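Kultero review: clutter sorting from a small set of demonstrations

Posted 2026-06-09 in Reviews

Kultero is a training package for robot arms. You drive the arm by hand through a task, it records the joint positions and the camera view, and it fits a policy that tries to repeat the task by itself. The method behind it came out of the Drillanbridge lab as a paper last November, and the packaged version is now sold with support from Fakbridge. We ran it on our own bench for two weeks.

The claim in the paper is that 50 demonstrations are enough for a tabletop pick-and-place task with mixed objects, provided the demonstrations start from varied layouts. Older methods we have used wanted a lot more. The trick is in how the recordings are cut up. Kultero doesn't treat each demonstration as one long sequence. It splits it wherever the gripper opens or closes, then learns the reach and the grasp as separate pieces.

Our task was everyday clutter on a wooden table, with a pink plate as the place to put things. We used a small bottle of orange juice, a puzzle cube and some other small items, and shifted them between runs.
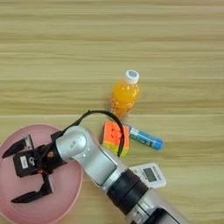 Setup took an afternoon. The installer is fine, the calibration routine is slow, and the manual assumes you already know which camera offset it's talking about. We had to redo calibration after bumping the mount, and there was no warning in the software that anything had moved. The arm simply began reaching short. A basic check at start-up would fix this and it should have been in the first release.

Recording is the best part. The controls are predictable and a bad demonstration can be thrown out with one key. Labels are added afterwards in a plain list view. Training ran overnight on our workstation.

The trained policy put the cube on the plate in 80 per cent of trials, a bit under the figure we were hoping for but good for the amount of data. The juice bottle was worse. It was often knocked on approach, mostly when it stood close to something else. 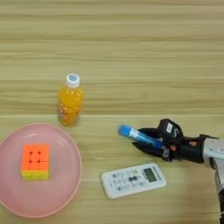 Reading time: 2 min

Small blue cylindrical things gave mixed results. Grasps across the middle were reliable and grasps near an end were not, and the policy had no apparent preference between them. Adding demonstrations of the good grasp helped a little.

We also tried Wan, the free alternative, on the same recordings. It trains faster and the code is easier to read, but it lost track of the task when the layout changed. If your objects always sit in the same spots, use Wan and save the licence fee.

Cancelling a run partway through a reach leaves the arm holding position until it's homed manually. Support told us this is intended behaviour. It's mentioned in the appendix to the manual, under storage.

Recommended for labs that have an arm already and can spare a person for a day of recording. Wait for the next version if your camera mount gets bumped as often as ours.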